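The great bottle sort-out

I have been putting off the bottles since February. They live (lived!) on the bottom shelf of the larder, behind the flour and the cat litter, and every time I went in for an onion something clinked at me in an accusing sort of way. Last Sunday it rained from breakfast onwards, the allotment was out of the question and I ran out of excuses, so out they all came.

How does one house end up with so many bottles? We hardly drink. Some of them came from the neighbours when they moved, one was a raffle prize, and at least two I carried home from our week in Tveit wrapped in my walking socks, fully intending to do something clever with them. Vases, maybe. Or oil and vinegar for the table, like they have at that café with the wobbly chairs.

My first job was to make three groups: keep and drink, keep for the glass, and bottle bank. This went well for all of ten minutes. Then I found a bottle of elderflower cordial I'd made myself, with a label in my own handwriting that just said "good one", no date, and I had to sit down with a cup of tea and think about it. (I poured it away. It had gone a very odd colour and I'm fairly sure there was something living in the bottom.)

Getting labels off, then. I've tried everything over the years and I'm back to hot water, a good squirt of washing-up liquid and an hour of leaving the thing alone. Paper ones slide off if you're patient. The shiny plasticky ones don't, and for those I rub in a spoonful of cooking oil mixed with bicarb and go at it with an old bank card. Don't use the green scourer, it scratches. I ruined a lovely little Jernmont one that way and I'm still cross about it.

The rack question took up most of the afternoon. I had my heart set on the Tuvus, which stacks, but it's 159 for the set and you need it screwed to the wall, and our larder wall is mostly crumbs held together by paint. The Stakex one was cheaper and looked sturdier, only it takes 9 bottles lying down and I don't want them lying down! Half of mine have dodgy lids. So plain black wire it is, with thin upright bars and enough height that a wine bottle can stand up inside without tipping over when somebody shuts the door too hard.

I'm also a convert to doing this sort of thing on a table instead of on the floor. My knees are better for it, and against a dark marbled top you can really see what's clear glass and what's only pretending.
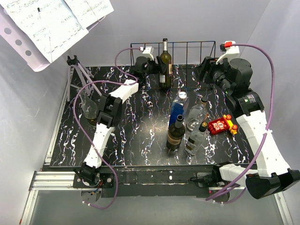 Green wine bottle safely in the rack, five more in the middle waiting their turn, and a little red block car that has parked itself alongside.

The wine bottle got first go because it has the nice silver foil and I'm saving it for a birthday. I do love a dark brown bottle too, they look so smart on a windowsill with one stem of something in them. The clear ones I'm less sure of. They show every speck of limescale, and we have water here you could practically build with.

I still haven't decided what goes on the empty larder shelf. My other half says shoes. We'll be having words about that. For now I've wiped it down, put in some fresh lining paper (yellow gingham, from the bottom of the wrapping paper drawer) and moved the onions across so they can have a bit of air.

Next weekend it's the jam jars, if I can face them. Does anyone actually want any? They're clean, they've mostly got lids, and they're free if you can carry them.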